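11 March 2022

The town of Tudach will start a weekly collection of plastic bottles and paper from 1,069 homes. Until now, people had to carry them to the yard behind the Braner bridge, and many older residents did not do it.

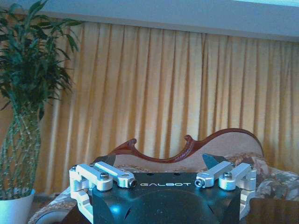
Each home will receive two bags, one for plastic and one for paper. The first 400 homes, all on the river side, get theirs this month. The next 200 are in the Castaño quarter, and the other streets must wait until the summer. 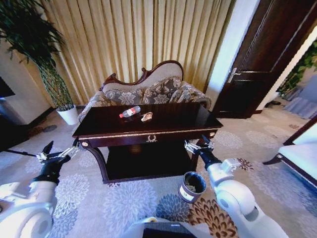

The town asks residents to sort at home, before the bags go out. Last December, a short trial failed in several streets for this reason -- too much was mixed together. A plastic bottle and a crumpled piece of paper, lying side by side on a coffee table, should go into different bags. Glass is still taken only at the yard.

- Bags must be outside before seven in the morning.
- Bottles should be empty, and the cap can stay on.

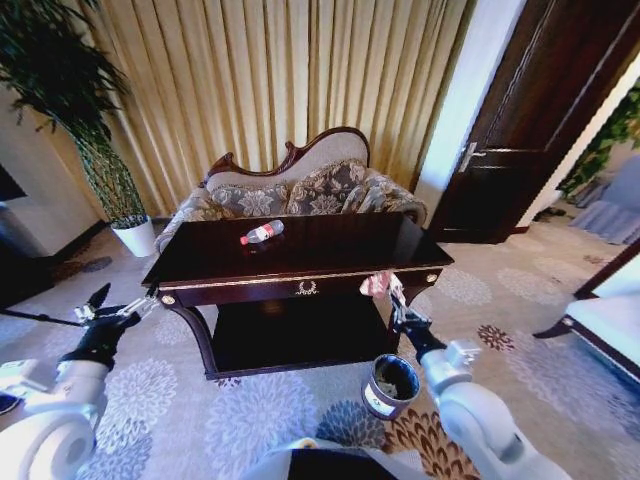
## Lost bags

A new bag can be asked for at the town office, free of charge for the first one.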